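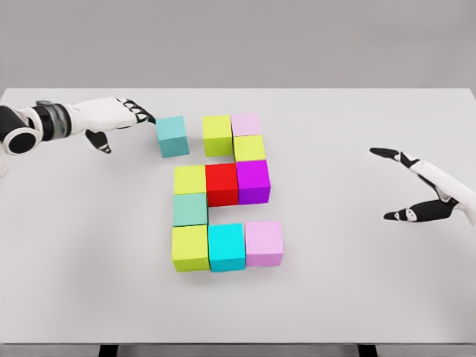 How long does it take to learn the remote control?
Most people get a usable demo on day 2. Gloves first, then headset. Don't skip the glove calibration.

What counts as a good demo?
One smooth go, start to finish. Small fumbles OK — long pauses not. If you stop to think, scrap it and redo.
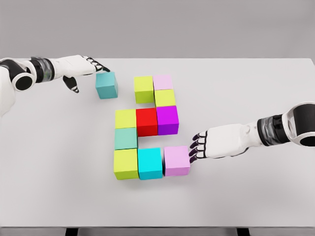 Cube task in the simulator, both hands in use.

How many demos per task?
We stopped at 164 for cubes. Fewer is probaly fine.

Can I delete a bad one?
Yes, before you hit save. After that, ask Hui-mei Lam.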